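Brustico Learning Center
@brusticocenter

1/14 Setting a table with play food: guidance from Brustico for families and classroom staff who use our pretend bakery kits. Please read the full thread before your first session.

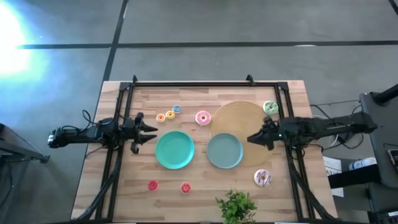
Two round plates, one teal and one gray-blue, with toy donuts on the wooden table.

2/14 The bakery activity is intended for children ages three to six. It practices sorting, passing, sharing and serving. Two children per kit is the recommended number, and an adult should remain at the table throughout.

3/14 Each child should have one plate. We ask that the two plates be of different colors. Children at this age settle questions of ownership far more easily when they can say "the teal one is mine" than when both plates look the same.

4/14 Place the plates side by side near the middle of the table before the children sit down. Plates set close to the edge are knocked to the floor, and the donuts roll a considerable distance on a smooth surface.

5/14 A placemat is recommended. It marks the serving area, and younger children understand quickly that the food belongs inside it. Any plain placemat from home may be used. Fabric ones should be washed between groups.

6/14 Begin with simple requests. "May I have a donut, please?" "Would you put one on the other plate?" Allow the child time to answer and to act. Adults tend to reach in too early, and we remind our own staff of this regularly.

7/14 Once the child is comfortable, requests may have two steps: move a donut to the other plate, then bring one back. Bouchra Younis, who coordinates our early years program, advises stopping at two steps for children under four.

8/14 Sessions at the center last 90 minutes in total, including arrival and a snack. The table activity takes up a small part of that time. A child who wishes to leave the table should be permitted to do so and may return later.

9/14 A note on snacks. Real food must not be served on the play plates, and play food must not be placed on real ones. Please clear the table completely before the snack is brought out. Toy donuts are convincing enough that very young children will attempt to bite them.

10/14 Cleaning: wipe all play food and plates with a damp cloth and mild soap after each group, then dry them with a clean towel. Do not soak them and do not place them in a dishwasher. Wooden tabletops should be wiped along the grain and dried promptly.

11/14 Check every piece before it goes back in the bag. Cracked plates and donuts with peeling surfaces are to be set aside and reported. Replacement pieces are available at the front desk at no charge to members.

12/14 The bakery kit was lent 194 times over the past year, making it the most requested item in our Skillus lending collection, ahead of the tool bench and the post office. There is currently a waiting list. Loans are for two weeks and may be renewed once if no other family has placed a hold.

13/14 Additional kits have been ordered and are expected in April. Families already on the waiting list will be contacted by email in the order in which they registered. It is not necessary to register again.

14/14 Questions about loans may be sent to Marwa Zaki through the contact form on our website. Kits may be collected and returned at the front desk on Saturday mornings until noon. Please bring your membership card.

Correction to 10/14: the mild soap instruction applies to the plates and the play food only. Cloth bags supplied with the kits should be returned unwashed, and the center will launder them.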